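Contra a árvore de canecas

Há uma ideia de cozinha que se vende muito bem e que me custa a engolir: a de que tudo o que usamos deve ficar à vista. As canecas penduradas num poste de madeira, os pratos de pé entre cavilhas, os legumes num cesto de vime. O catálogo de outono da Hemero, que me chegou em novembro, dedica 14 páginas ao assunto e chama-lhe "a bancada viva". Fiquei desconfiado logo no título.

Comecemos pelas canecas. Uma árvore de canecas ocupa um palmo de bancada para guardar o que caberia numa prateleira sem que déssemos por isso. As canecas apanham pó, apanham a gordura do fogão, e a que fica no ramo de trás nunca é usada. Tive uma da Kingi durante anos. Custou-me 24 euros e serviu sobretudo para eu lhe bater com o cotovelo.

O escorredor de madeira é caso mais discutível. Reconheço que dois ou três pratos ali encostados ficam bem, e que poupa abrir e fechar armários. Mas a madeira junto ao lava-loiça escurece, e quem o compra pela beleza acaba por esfregá-lo com uma escova de dentes. O fabricante do meu, a Stimville, recomendava óleo mineral uma vez por mês. Pus óleo uma vez.

Já o cesto, confesso, defendo-o. Milho, cebolas, batatas: o que está à vista come-se, o que vai para a gaveta do frigorífico esquece-se. Só que o milho perde doçura fora do frio, e a maçaroca que enfeita a bancada até domingo já não é a mesma que veio do mercado. Também aqui a decoração ganha ao jantar.

Dir-me-ão que é uma questão de gosto. Em parte será. O que me irrita é ver isto apresentado como arrumação. Arrumar é tirar do caminho — e uma bancada com suporte, escorredor, cesto e forno elétrico deixa roughly pouco espaço para cortar uma cebola. Na minha, medi 125 centímetros de tampo e sobrava-me o tamanho de uma tábua. Acabei por dar a árvore e guardar as canecas no armário, onde continuam. O cesto ficou. 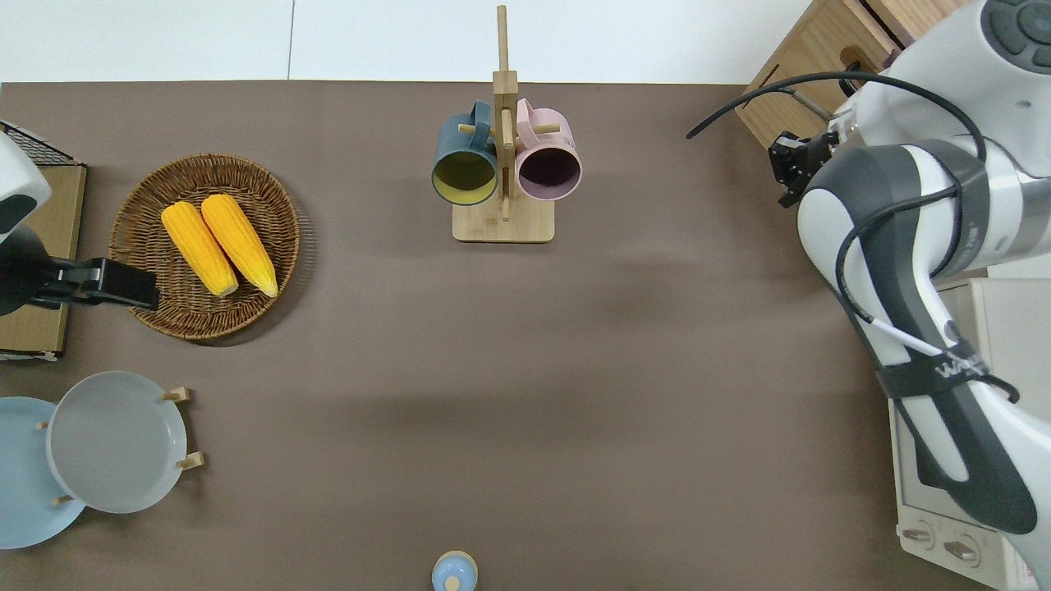
Suporte com duas canecas, cesto com milho e pratos no escorredor de madeira.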